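Section 3: Setting Up Your First Team Tournament in Zudero

Welcome to the fun part! By now your school has an account and at least one coach signed in. This section takes you from an empty calendar to a published round of matches, and most coaches get through it in one sitting (bring your class lists, you'll want them).

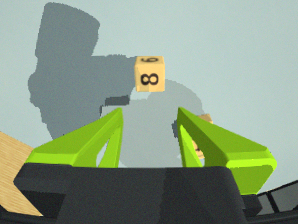
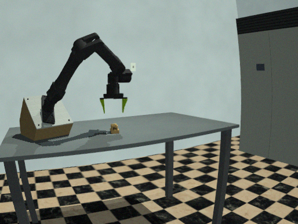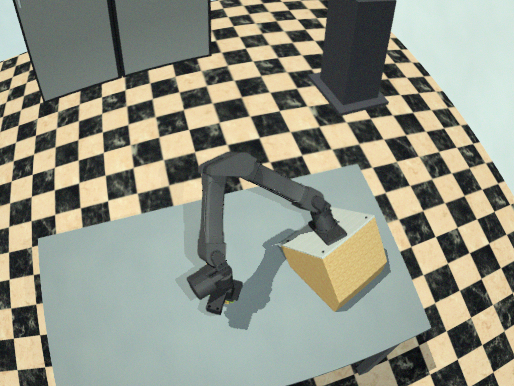 Figure 3. Simulated views with a robot arm.

Before you start

You need a coach or organizer login. Student logins can look at a tournament but can't create one. If you were added to Zudero in November or earlier, sign out and back in once so the Tournaments tab shows up.

3.1 Create the tournament

1. Open the Tournaments tab and press New.
2. Type a name that students will recognize. "Eltardale Inter-School Quiz" is great. "Test 2" will haunt you all season!
3. Choose a format: Round Robin, Knockout or Gavari. Gavari pairs teams with similar scores after each round, and it's a lovely choice for mixed age groups since everybody keeps playing to the end.
4. Set the number of rounds. The default is 3.
5. Press Save Draft. Only coaches can see the tournament at this stage.

Note: A single tournament holds up to 600 students. Larger events can be split into divisions, see Section 5.

3.2 Add schools and teams

1. In your draft, press Schools, then Invite.
2. Enter the email address of each school's coach. An invitation stays open for 21 days.
3. When a coach accepts, their school turns green in the list. Press its name to add teams.
4. Give every team a captain. Zudero won't let you publish until each one has a star beside a name.
5. Add reserves if you have them. They can be swapped in up until the round opens.

Caution: Removing a school also removes its teams and any scores already entered. There is no undo. To drop one team only, open the school and use Withdraw Team.

3.3 Set scoring and tie-breaks

1. Press Rules, then Scoring.
2. Enter the points for a win, a draw and a loss.
3. Pick a tie-break. Head to Head is quick and easy to explain to parents; Lozano adds up the final scores of every opponent a team has beaten, and it really shines in a Gavari event.
4. Set the pass mark for merit certificates. We suggest 70 percent for a first event.

Caution: Scoring is locked once the first result goes in.

3.4 Publish

1. Press Preview and read the draw from top to bottom. Check the spelling of student names here, because they print on the certificates exactly as typed.
2. Press Publish. Every coach gets an email with the draw and start times.
3. Print the room sheets from the Print menu, one per room.

Tip from Dilwyn Skyrme, who runs our coach training: publish before 3 p.m. so the email reaches coaches while they're still at school.

If the Publish button stays gray, go back to 3.2 and look for a team without a captain. For entering results on the day, go to Section 4.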